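Home | News | Road Tests | Features | Classics | Subscribe

July issue
By Leonidas Psarras

The Little Wagon That Won't Quit

Start the Wollel Drosen on a cold morning and the first thing you notice is the noise. It clatters, it coughs once, and then it settles into a beat you could tap your foot to. I've driven a lot of faster wagons this year and I don't think I've enjoyed any of them more!

Mine for the week belongs to Huguette Marty, who bought it used and has owned it for 14 years. She keeps it in a shed outside Deltberg and uses it for everything: hay, dogs, a piano once (the tailgate stayed open for that one). The odometer gave up long ago and she has never bothered to fix it.

Under the hood is the 1479 cc four, the smaller of the two engines Wollel offered. The 1716 came later and is the one collectors chase, but I'd take the small one every time. It revs more freely, it weighs less over the front wheels, and you can reach the oil filter without skinning your knuckles. Top speed is nothing to brag about. On the climb up to Gaillard I sat in third most of the way, window down, grinning like a kid.
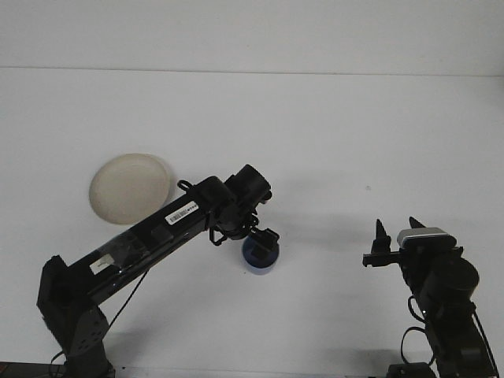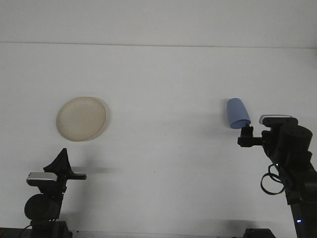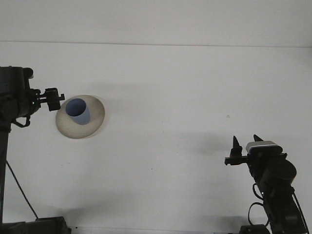
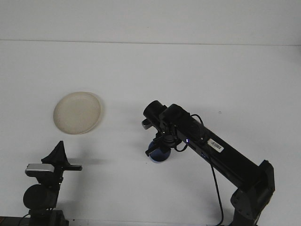

The ride is the real surprise. Those long, soft springs look old-fashioned on paper, and they do let the body lean a good deal in a tight bend, but they soak up a farm track beautifully. You learn to turn in early and let it take a set – after that it holds its line and you can get back on the gas sooner than you'd expect.

Inside, the seats are flat and wide, the heater has two settings (off and tropical), and the shift lever is as long as a walking stick. I loved all of it. The back seat folds with one pull of a strap, and the load floor is low enough to slide in a heavy crate without wrecking your back.

Parts are easier to find than you might think. Volker Fuchs, whose shop rebuilt Huguette's gearbox, keeps almost 200 Drosen door seals on a rack by the stairs and will mail them anywhere. Rust is the thing to look for, mainly in the rear arches and under the battery tray. Bring a flashlight and get down on your knees.

Huguette had the kettle on when I brought the keys back. I asked if she'd sell. She laughed and went out to check how much gas I'd left in the tank.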